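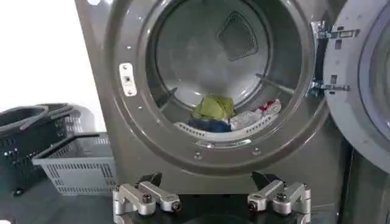

Bekach asked in the comments on the previous page why an arm that already has a force limit set in its controller needs a written procedure for reaching into a drum. The limit in the controller covers contact force at the tool. It does not cover a door that swings back, a drum that turns, or a person who leans in to help. Those are handled by the setup, and the setup is what this page describes.

The procedure applies to front-loading machines with a side-hinged door and a wrist-mounted camera on the arm. It was written for the Curkdale test room and is also used at the Cerkirthorpe site with one change, noted at the end.

Before you start

You will need the site risk assessment, the lockout kit, the current tool file for the gripper, and a load of soft items with no zippers, hooks, or drawstrings. Read the risk assessment first. If the gripper, fingertips, or camera bracket has been changed since it was signed, stop and have it reviewed. A new fingertip shape counts as a change.

Step 1. Isolate the machine

Switch the machine off at its own panel, then remove power at the plug or the local disconnect and apply the lock. Do not rely on the door switch to keep the drum from turning. A door switch is there for a household user and was not chosen with a robot in mind. Turn the drum by hand a quarter turn in each direction and let it come to rest.

Step 2. Fix the door

Open the door as far as its hinges allow. Check that it stays there when you let go. If it drifts, shim the feet of the machine until it does not. Do not tape the door to the cabinet, as the tape tends to release during a run.

Record the door as a fixed obstacle in the cell model, with a margin on the side facing the arm. The hinges stand out from the panel and need to be inside the same volume.

Step 3. Set the approach

The arm should stop at a hold point outside the opening before every entry. From the hold point it moves on a straight line along the drum axis until the fingertips are past the rim. No wrist rotation is allowed on this segment. 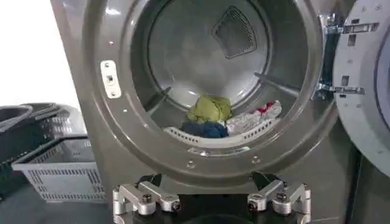 Set the speed for the entry segment in the program and again in the safety configuration, so that an edit to one does not remove the other. The values for Curkdale are in sheet 153, revision 3. Do not copy them to another site. Stopping distance depends on the arm, the payload, and the pose, and it has to be measured where the arm is installed.

Keep baskets and other loose items on the floor outside the swept volume of the elbow, not only that of the tool. The elbow is the part most often missed on a plan drawing.

Step 4. Set limits inside the drum

Inside the drum the arm has little room to back away from a contact, so the limits here are tighter than in open space. Define a cylinder smaller than the drum and keep the whole tool inside it, including the camera bracket and any cable loop. The lifters on the drum wall must lie outside the cylinder. Because the drum can rest at any angle, use the clearance at the lifters for the full circumference.

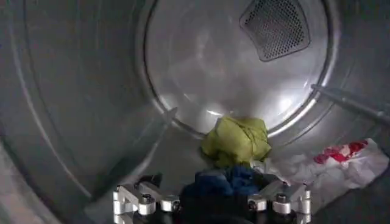 Close the gripper only on a target seen in the current camera view. A position stored from an earlier cycle may not be used, even if the load has not been touched. After closing, lift a short distance and pause. If the measured force rises during the lift, open the gripper, return to the hold point, and log the event as a snag.

Never pull through a snag. Fabric caught behind a lifter can load the wrist sideways, and the release is sudden.

Step 5. Stop and recover

A protective stop with the tool inside the drum is recovered by hand, in manual mode at reduced speed, by one person holding the enabling device. No second person reaches into the opening. Back out along the entry line. If the fingers are holding fabric, support the fabric from outside the rim before opening them.

Step 6. Keep the record

Log each run with the program version, tool file, load, and any stops. The shared log rolls over at 1000 entries, so export it before then. Entry 3488 in the Rojanasak archive shows the correct layout for a snag report.

Repeat the stopping distance measurement every January and after any change to the tool.

Change for Cerkirthorpe: the local disconnect is behind the machine, so apply the lock before the machine is pushed back into position.

Last revised 02/11/2021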